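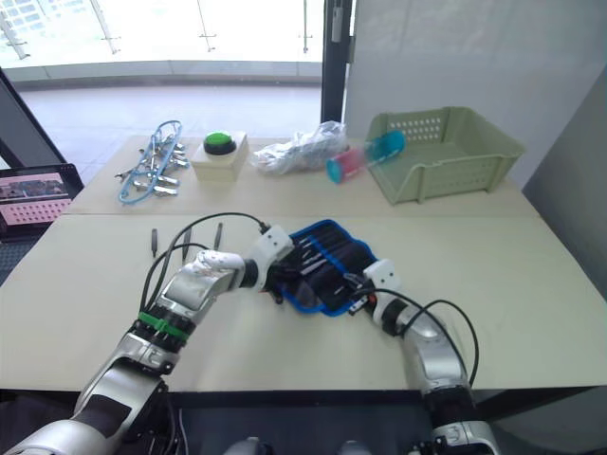 Unit 4: Collecting demonstrations

Skillow, the two-arm task set used in this course, is built from episodes. An episode is one attempt at one task, stored as joint positions, gripper commands and camera frames on a common clock. The September release holds 373 episodes. After review, 297 were kept for training and the rest were set aside with a failure label.

The tool roll task is assigned first. It needs both arms: one gripper bears on the roll while the other handles the small tools. A policy trained on single-arm data does poorly here, as the fabric shifts under light contact.

Before recording, check the following.
Both wrist cables move freely through the full reach of the arm.
The roll lies open with the pockets up.
Objects on the far table stay where they are. They serve as background clutter and are not part of the task.

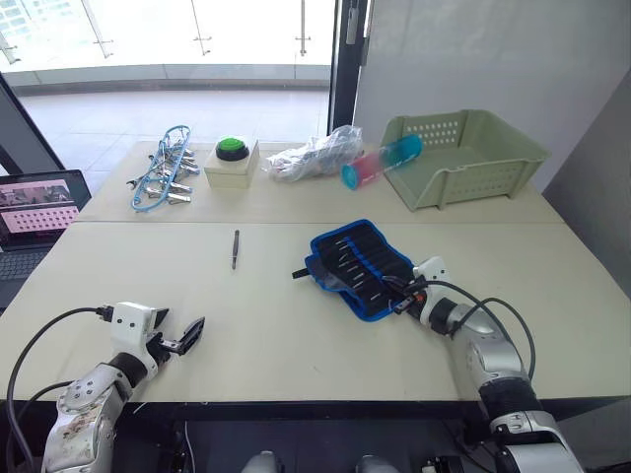 Fig. 4.2. Left gripper open, right gripper on the tool roll, one tool on the near table.

Vary the start state between episodes. Change the angle of the roll, the number of tools outside it and their spacing. Do not vary the task text. Leemans format allows one instruction string per episode, and any edit to it creates a new task ID.

Episodes longer than 3000 time steps are cut by the logger and cannot be used. Pauses count toward the limit. If a grasp fails, retry within the same episode; a recovery is useful data when the attempt ends in success.

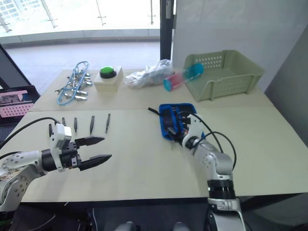

Label the phases after recording, using the Skivanlow viewer: approach, contact, transfer, release. Phase boundaries are set on the gripper command, with the camera frames as a check. Each group submits 333 labeled segments. Segments shorter than ten time steps are merged with the one before.

Handout revised 2018-12-27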